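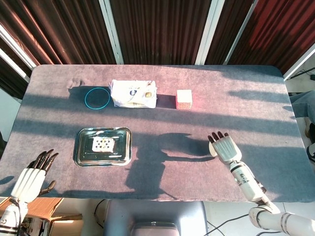 Felt and carpet cloth on work tables: your questions

Do I need a cloth on the table at all?
Probably less than the people selling them say. A cloth stops metal trays clattering and small things sliding off. If neither bothers you, keep your 13 pounds.

Will it protect the table top?
From scratches, mostly. From spills, no. Felt holds a spill against the surface, so you may not notice the damage until you lift the cloth.

Is grey-blue a good colour for hiding marks?
So the catalogues claim. Pale scuffs show up on it perfectly well, and so do hand marks, particularly with sun coming in low across the table. A mottled cloth is a bit more forgiving than a plain one.

Does the sun fade it?
Skotomska says its cloth is fade-proof. I left an offcut on a windowsill in January and by summer one half was paler than the other. Turn the cloth end to end now and then and at least it fades evenly.

Can I put food on it?
Put the food in something. A steel tray with a raised rim will catch most of the crumbs from a biscuit or cracker, and it can be washed, where felt can't be washed well. Crumbs that do get into the pile need a stiff brush -- the sticky rollers leave half of them behind.

What about the Wokano cleaning spray?
I tried it on two scuffs. One went. The other turned into a larger, cleaner patch with a ring round it. A damp cloth did as well for nothing.

How do I stop small things getting lost?
Keep them in a row along the far edge and leave the middle clear. Flat hoops and thin discs are the awkward ones, as they are hard to pick up off a soft surface. Slide them to the edge first.

Should I glue it down?
Biwott recommends it. Biwott also sells the glue. Clips are fine.

How long will one last?
The label on mine promised 2,000 days. I have no idea how anyone tested that.

Answers by Shabani Muli. Last changed 25 August 2018.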